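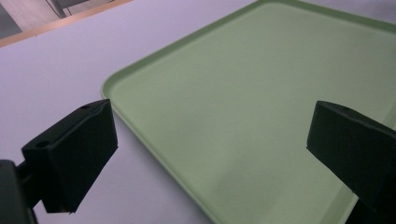

A reader wrote in after the last post to say I was wasting my time with hand-held grippers and should just teleop the arm like everyone else, and could I please stop complaining about finger pads. Fair on the pads. Not on the rest, so let me get this down before I have to go pick up the car.

Two grippers on the bench this month. The Julter, and the Astia I bought used in March. Both hand-held, both with a camera looking down past the fingers. Same tabletop, same green tray, same person squeezing (me). I wanted to know which one gives me footage I can train on without throwing half of it out.

Julter first. Opens wide, and with the black block fingers you get a good clear gap to look through, tray floor and all. I like that a lot. Plain tray color against black fingers, the segmentation basically does itself. Trigger is stiff though. After a long session my hand was done. Also the fingers are chunky enough that anything small near the rim is a fight – you come in at an angle, bump the lip, the tray slides, start again. I ended up putting tape under the tray. Should of done that on the first evening.

Astia is lighter and the trigger is lovely. Narrow fingers, gets into corners no problem. But the camera mount flexes. Not much, you can't feel it in the hand, but the pose track sees it and the whole run drifts. I re-printed the bracket with thicker walls and that fixed most of it. Most.

Numbers, for the people who only want those. 3,000 attempts total across both, recorded over too many evenings. 2,062 were usable on the first pass of the filter. 409 more came back after I loosened the blur threshold, which I'd set way too strict because I copied it from the old wrist camera config and never looked at it again. The rest is junk, mostly drift from before the new bracket.

Haven't split those by gripper yet so don't ask. The logging script wrote the same device name for both untill I noticed. I can seperate them by finger width in the video but it's slow going.

Controller side – still the Furtună board on the arm. It's fine. Loud fan. Replaying the hand-held paths on it worked better than I expected for slow reaches and badly for anything with a quick wrist turn, where it lags and then overshoots. Gostasow put out a firmware that is supposed to smooth that, haven't flashed it. Last time I flashed something at 11 pm I lost the next day to it.

And back to the teleop thing. I did try it, same tray tasks, on the arm. Much slower for me. Cleaner data, sure, the joint angles are just there. But I got bored and sloppy, and sloppy demos are worse than a bit of drift. If you have the patience, go for it.

For now the Julter stays out and the Astia goes back in the drawer till I've got a stiffer mount. Next up is softer pads (sorry) and 2 trays side by side, if I can get the lights to stop putting a shadow across one of them.

Car. Gotta go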